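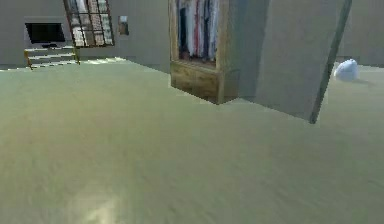 Does a simulated run count towards the safety sign-off for a home robot? Only as supporting evidence, and only when the scene, the settings and the pass rule were all written down before the run was started.

August 2020. I have been asked that in one form or another so often lately that I thought I would put the answer at the top of the entry and then ramble on underneath it, as is my habit.

The room we are working in is the rendered living space with the television on its low console, the tall window with the small panes and the open wardrobe full of clothes. I have grown rather fond of it. The big grey partition is the part that matters most to me, as it stands in front of the wardrobe and hides some of the room beyond, and our draft rule on blind corners needs exactly that sort of thing. I should like us to keep this layout as the reference room for Skundik and leave the furniture where it is, please, however tempting it is to tidy!

Now, the rule itself. The draft we share with Jiltadton says the robot must slow down before any edge it cannot see past, and must leave 900 mm between itself and that edge unless the passage is too narrow. I am happy with the first half. The second half has a hole in it, because "too narrow" is left to whoever is reading, and Cordeiro and Dronton have plainly read it differently (both quite reasonably, I must say). My suggestion is to give a width in the rule and be done with it. I have left the number blank in the draft so that we can argue about it over tea.

Small things on the floor are the other worry. The white rounded object by the far wall could pass for a cap or a bundle of cloth, and the rule ought to treat it the same either way: go round it, don't push it, don't drive over it. Version 2 of the draft only speaks of "obstacles" and gives no lower size, so I have added a line saying that anything resting on the floor counts until shown otherwise.

On record keeping – and I know I go on about this – we have 1,186 runs on the shared drive and I spent about 7 hours trying to work out which draft each belonged to. From now on, could everybody put the draft version in the run log, along with the seed and the camera pose, tilt included? A run without those can stay on the drive, but it shouldn't go in the evidence folder.

Still to do: ask Dronton how they log a stopped run, move the old logs into their own folder, and send the floor object wording over to Jiltadton for comment before November.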